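The round room at Flitcombe: desks, chairs and odds and ends

We moved into the end room at Flitcombe in August, and several people have asked to see how it has been set up.

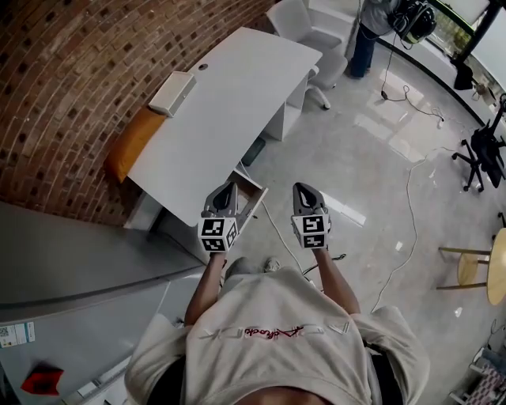

The room had been used for storage for a long time before we took it on, and most of the first week went on carrying things out. Rhydian Craddock drew up the layout, and Fiifi Darko and I did most of the lifting. We kept what furniture we could from the old office in Skerkum and bought the rest second-hand. The whole job came to 3125 pounds, including the van and the paint for the corridor. The electrician was paid separately.

The notes below go with the room as it is now. They are in no special order.

The wall
Red brick, and curved, so nothing with a straight back sits flush against it. We talked about plastering it and decided to leave it alone. Custódio Sampaio went over it with a stiff brush before the furniture came in and filled two buckets with dust. Shelves are on hold until we find a bracket that copes with the curve.

The white desk
A plain rectangular one with a hole in the top for cables. It came from Rosser with two others like it, which have gone to the upstairs office. Because of the curve there is a gap behind it, and things get pushed down there. If you have lost something, look in the gap first.

The drawers
White, to go with the desk. Stationery goes in the top one, chargers in the next. Please close them when you have finished, as they are at shin height and stick out further than you expect.

The cushion
Orange-tan. It lives with the desk and gets moved about. Martti Ahonen would like it known that it is for the stool.

The stool
Round wooden seat, thin legs. It was bought for the kitchen and was too tall for the table there. It is handy for short jobs and not much good for a whole afternoon.

The chairs
A mixture of white and black. The tall-backed white one is the most comfortable and is usually taken by nine in the morning. The chairs on wheels run very easily on the tiles — too easily for some of us — and we are looking at a mat for the one nearest the window. Two more were offered to us by Braltton and turned down for lack of space.

The floor
Light grey tiles with a shine on them. They were here already. They show every footprint, so a mop goes over them at the end of the day and the bucket is kept in the corridor cupboard. There was some talk of carpet tiles. The quote was 363 pounds for half the room, and we left it there.

The window
Large, curved, black frame, and plenty of green outside. It is the reason most of us wanted the room. The afternoon sun is strong in August and there are no blinds yet. Bleddyn Parri has measured up for them twice and got a different answer each time, so a fitter is coming to do it.

Cables
Not finished. The sockets are not where the desks ended up, and the leads run across the floor for now. Flat covers are on order, 16 metres in all, and should go down once the last desk has been placed. Until then please lift your feet, and wind up any extension lead you are not using.

Bags and coats
There is a row of hooks to come. Rhydian has them in his car. For the time being, hang your bag where it will not be knocked and keep it off the walkway by the door.

Still to do
Blinds, cable covers, hooks, and a lamp for the darker end. The old filing cabinet from Skerkum is in the corridor and free to anyone who can collect it. It is heavy and has no key. Ask Fiifi, who is in most mornings until half past eleven.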